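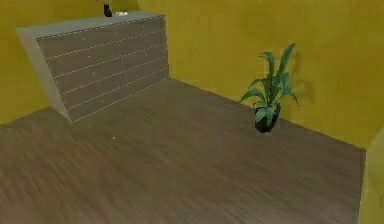 Flasska is out in March, and I've been wanting to write this announcement for so long that I've probably used up all my exclamation marks already! I'm Lovisa Hedlund, product lead at Vokberg, and Flasska is our new kit of ready-made simulated homes for people who train and test household robots. You load a home, drop in your robot model and set it a job. We kept the rooms plain enough to load quickly, but there's plenty in them to find and to steer around, like the wide chest of drawers against the yellow wall, with its two little things on top, or the leafy plant standing out on the floor. My colleague Hinata Nishimura fought hard for small objects on big furniture (she was right, and she reminds me often).

The full kit comes with 100 homes and 148 household jobs, from "find the ball" to "go to the table and stop." You can change the wall colors, swap the floors and move the furniture, and every change gets saved with the run so your teammates can repeat it.

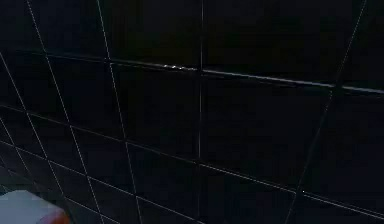

We also put a lot of work into surfaces. Dark, shiny and repetitive finishes are hard on vision software, and our early testers at Jillholm kept asking for more of them, so we went back and built more. Eilif Åberg, who runs testing over there, told us, "My team used to spend the first hour of the morning fixing rooms. Now we spend it arguing about results, and I like that a lot better."

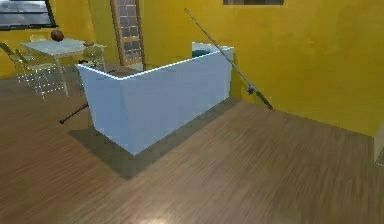 Clutter is my favorite part of the whole kit, I'll admit it. Real homes have stuff leaning on other stuff, and a robot has to cope when it only gets to see half of something. So you'll find a fishing rod leaning across the end of a low blue-white structure, a baseball bat with only the handle poking out from behind it, and a basketball up on the table with chairs all round. You can turn the clutter up or down with the Agarwal slider, named after the back room where we first tried it.

Flasska comes in 2 editions, Studio and Classroom, and both include 3 months of email support with So-ying Yau and her team. Schools can ask for a trial of the Classroom edition right now.

For a demo, review copies or more pictures, please get in touch with Magdalini Tsakiris at the Vokberg press desk. She's in from 9 a.m. and she'd love to hear from you!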